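Zaterum Hand-Held Gripper Kit: Frequently Asked Questions

What comes in the kit?
Two hand-held grippers, a set of spare finger pads, the cables, printed marker plates and a small bag of screws and eyelets. A table is not included. The grippers are sold as a pair only.

Who makes it?
Zaterum designs and assembles the kit. Pirex handles orders and shipping. Warranty returns go to Kinnunen, and the address is on the card in the lid of the case.

Can I hire the kit before I buy?
Hire is available from the Woltham office for a minimum of 3 days. If you buy within 25 days of returning it, the hire fee comes off the price.

Do I need a robot arm to use it?
You don't. The grippers are moved by hand and the recordings are saved to your own computer. If you want to play the motions back on an arm later, check the list of supported arms before ordering, as the mounting flange differs between models.

What is the triangular plate for?
It carries a pattern of dots that the tracking software follows. Keep the face clean and don't put tape or labels over it. A scratched plate can be replaced for the cost of the part and postage.

How long do the finger pads last?
We suggest checking them after 500 grasps and changing them when the surface has gone smooth. Rough or gritty objects wear them faster. Pads are held on with screws and are changed as a pair.

Can it handle fabric and other soft sheets?
Fabric is one of the more common uses. Thick, flexible sheet is easier to start with than thin cotton, which tends to slip or bunch up. For large pieces use both grippers, one in each hand or with a second operator.

What sort of workspace is suitable?
A plain table at a comfortable standing height, with room to move on all sides. Avoid glossy tops and direct sun. Run the cables so they hang clear of your forearms and nobody can trip on them.

The kit in use:

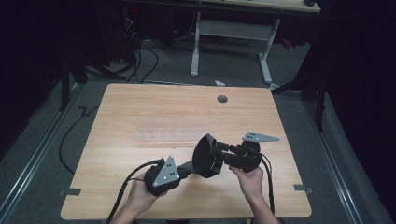
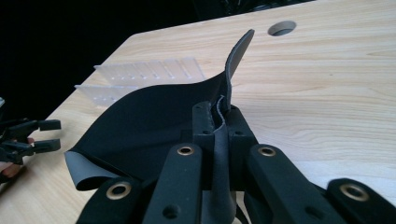 Black sheet material held in the clamp, grey underside showing.

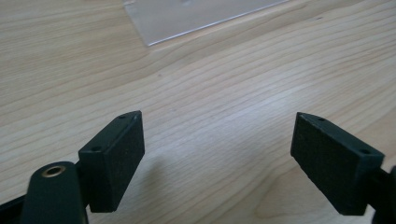 How should I clean the grippers after use?
Wipe the plastic parts with a dry cloth and brush any lint out of the joints. The pads can be cleaned with a slightly damp cloth and left to air dry. Don't use solvents, and unplug both cables before you begin.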